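Home | News | Community | Workshops | Contact

Shared workshop builds two-armed table sorter in simulation first
February | By Ivone Nogueira

A group at the Closasberg shared workshop is programming a pair of robot arms to tidy a workbench, and has decided to get most of the job done on screen before buying the second arm.

The project is called Vaketti. It was started by Declan Rutherford, a retired fitter, and Eugénie Gautier, who teaches evening classes in the same building. They meet after 7 p.m., when the laser cutter is off and the big computer is free.
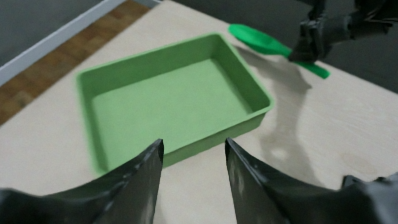

Gautier wrote the control software and runs the tests in a simulated copy of the bench. Each arm gets its own view of the work, and she checks them one at a time. From behind one gripper, its fingers open over the near side of an empty green tray, the other arm can be seen with its gripper closed on the handle of a green spoon. She said spoons had taken up most of the month, as a small error in the angle of the wrist is enough to lose the grip.

Rutherford looks after the hardware. The group has spent roughly $2,000 so far, mostly on the first arm and a power supply, and has 21 paying members. He would like the real bench to match the simulated one closely, down to the colour of the tray.

"If the grain on the tabletop throws the cameras off, I'd sooner find out now," he said.

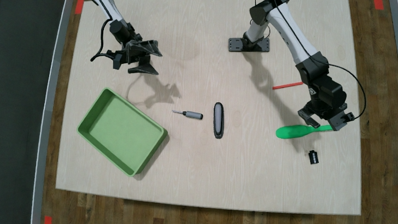

The simulated bench at Closasberg, with both arms, the tray, a screwdriver and the green spoon.

Mathis Barbier is building the real tabletop and expects to have it ready in three weeks. Members who want to help with wiring can leave their name at the front desk — no experience is needed, but bring safety glasses.

Filed under: Makers & Robotics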